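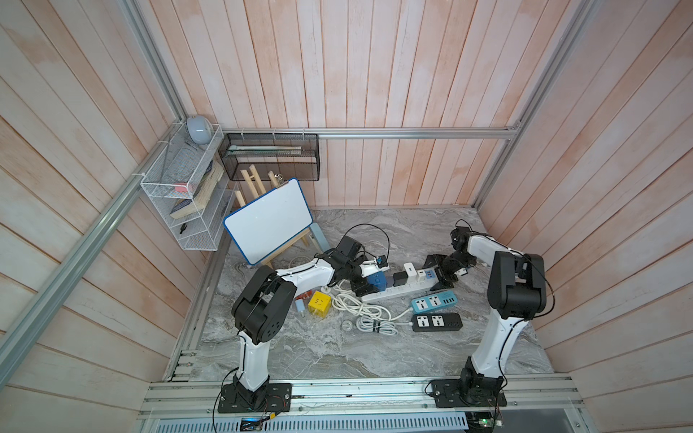
Right, open day thread, as promised. I've been to Prestis over in Otdale to see the robots, and I've got a phone full of notes and a free tote bag. Bear with me, this will ramble.

First thing to say: it's not a big shiny factory. It's upstairs from a carpet showroom and you go in past the rolls of underlay. I walked past the door twice. There was a paper arrow, but somebody had stuck it on upside down, so it was pointing at the car park.

They let us in by groups and I was in the second one, with a retired postman, a couple with a baby and a lad who wants to do engineering at college. Lovely bunch. The baby slept through the whole thing.

Our guide was Wing-yan Sin and she was brilliant. She did ten minutes of talking, tops, and then it was straight to the demo. More open days should be like that!

The demo was two arms sharing one table, and the job was plugs. Chargers, adapters, power strips, the sort of stuff in everybody's kitchen drawer. I'd been expecting car doors or something, but no, it's the bits I trip over every morning.

And I'm so glad it was plugs, as you can tell straight away how hard it is. You or I can shove a charger in behind the sofa without looking. A robot has to get the thing the right way round, line it up with the holes and then push just enough.

The left arm had hold of a little blue plug adapter, right next to the long white power strip, and the whole room went quiet. I've watched penalty shoot-outs with less tension — I'm not even joking.

It went in on the fourth go while we were there. The postman clapped. Then we all clapped. Wing-yan said the misses are just as useful to them as the hits, and they keep every single one. They'd logged 3186 tries by the morning of our visit, and 651 of those were with that one kind of adapter.

I asked why two arms and she said try plugging something into a loose power strip with one hand. Fair point. The strip slides off, doesn't it? So the idea is one arm steadies while the other one pushes. They're still working on getting the pair to take turns without bumping elbows.

It's all laid out like somebody's desk, too. Strips at odd angles, a yellow cube adapter off to one side, a white cable in loops across the middle, books leaning in a rack on the wall, even a tiny whiteboard on an easel. I want the easel.

The cable is the bit they all moan about, by the way. Plugs stay the same shape. Cables don't. You nudge one end and the other end wanders off, and the robot has to work out where it's gone. I felt very seen as a person with a drawer full of them.

Question from the lad in our group: does it know what a plug is? Wing-yan said no, not the way he does. It has seen lots and lots of goes at the job and it's picked up what tends to work. He wrote that down. I wrote it down as well, to be fair.

The next room was Lustadach, their sorting project, and I'm afraid it was having a bad day. It was meant to be putting small parts in trays and it kept stopping. A very patient man turned it off and on again, as we all would. Apparently it did 1000 parts without a break back in October, so I believe them, but we didn't get to see it.

Then tea, and a stand from Poon, who make the rubbery fingertips. You could squeeze them! They're softer than I'd have guessed, a bit like a wine gum that's been left in a coat pocket. The woman on the stand said one set lasts 2000 grabs or so she hopes, then it gets swapped.

Things I'd change: more chairs, please, and a bigger screen for the people at the back. I'm short and I spent the first half of the demo looking at a rucksack. The couple with the baby very kindly let me squeeze in at the front after that.

A few of you asked if it's okay for kids. I'd say seven and up. You stand behind a line and you can't touch the arms, so little ones might get fed up, but there's a table at the back with an old gripper on a lever that you work by hand. I had three turns. I picked up a biscuit.

It was free, you just book a slot on their website, and there's parking behind the carpet place (ignore the arrow). The stairs are steep, but there's a lift if you ask downstairs.

Wing-yan says they'll do another one in October and they're hoping to have the arms unplugging things by then as well. I've put my name down already. If anyone fancies sharing a lift over to Otdale, shout — I'll drive if you bring the biscuits.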